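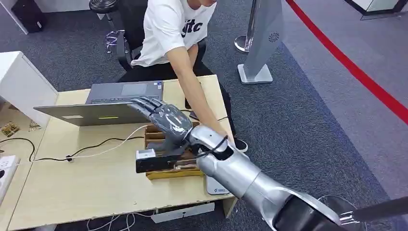 When should you post a parcel if you want it there for Christmas?
Earlier than I did, and if you're reading this on the day it goes out, I'd say drive it round yourself.

I write that as someone who spent most of this week refreshing a tracking page. I'd sent my aunt in Pullosby a tin of shortbread and a pair of slippers, second class, feeling very pleased with myself for having it all wrapped by Sunday teatime (I'd even found the good scissors!). It went to the depot at Vamwood and then it sat there. And sat there. I rang the helpline and got to be number 198 in the queue, with pan pipes.

Nadine Sayegh had it worse, mind you. Her jam went to the wrong Bassey Road and came back to her with a note on it, very polite, from a lady who'd plainly thought about keeping it. I would have.

So next year I'm doing what Otis Okafor does and buying my stamps in October. He gets a book of 100, writes his cards in front of the snooker and has them in a shoebox by the fire till it's time. I used to tease him about that shoebox.

A few of you asked about sending things abroad. I've only ever done it once, a scarf to Darlene Li when she was working away, and it turned up in time for Easter, so please ask somebody else!

The slippers got there this morning, by the way. Wrong size. She's posting them back.

2021-12-23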